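3.2 Film formation and residue of the emulsions

Each emulsion was stored at room temperature in its closed pump dispenser before testing. The base formula (Surkamico 4) holds 16 percent glycerin and no silicone. The comparison formula (Surkamico 13) replaces part of the glycerin with a light ester and adds iron oxide pigments for a sheer tint. Both were made in a single batch by Margarida Magalhães, and the same batches were used for the skin feel panel described in Section 3.4.

Spreading was measured on textured plates made to resemble the surface of the forearm. A fixed dose was placed at the center of the plate, covered with a glass slide, and loaded with a small weight. The diameter of the resulting disk was read in two directions and averaged. Plates were washed with a mild surfactant between runs and left to dry in air. Any plate with visible pigment left in the texture was discarded.

Drying was followed by mass loss. The film was treated as set when the change between two readings fell below the resolution of the balance, or after 900 seconds, whichever came first. The tinted formula set earlier than the base in every run. We attribute this to the lower glycerin content, although the ester may also play a part, and the present design does not separate the two effects.

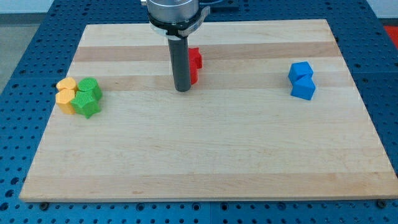 Porto, 2023-04-06
Figure 4. Wooden board on the perforated work table, with the end effector above it.

Residue was scored by pressing a strip of black cotton onto the set film and comparing the transfer with a printed gray scale. Scores for the base formula were low and varied little. Scores for the tinted formula were higher, mainly in runs where the film had not fully set at the edge of the disk. Tomás Matos repeated the scoring without knowing the sample codes, and his ranking of the formulas agreed with the first one.

Two limits should be noted. First, the plates do not absorb water or oil, so setting times on skin are likely to be shorter than those given here. Second, the load used for spreading is constant, while users vary their pressure as the product begins to drag. The Gustbridge method uses a moving probe for this reason, but it needs a larger dose than is normal for a facial moisturizer. The older Rothe method allows a smaller dose but gives no reading after the first pass.

Pigment distribution was checked under diffuse light once the films had set. Streaks were recorded as present or absent, with no attempt to grade them. They appeared only in the tinted formula and followed the direction in which the glass slide was removed. Lifting the slide straight up reduced the problem, and this procedure was used for all values reported in the remainder of the section.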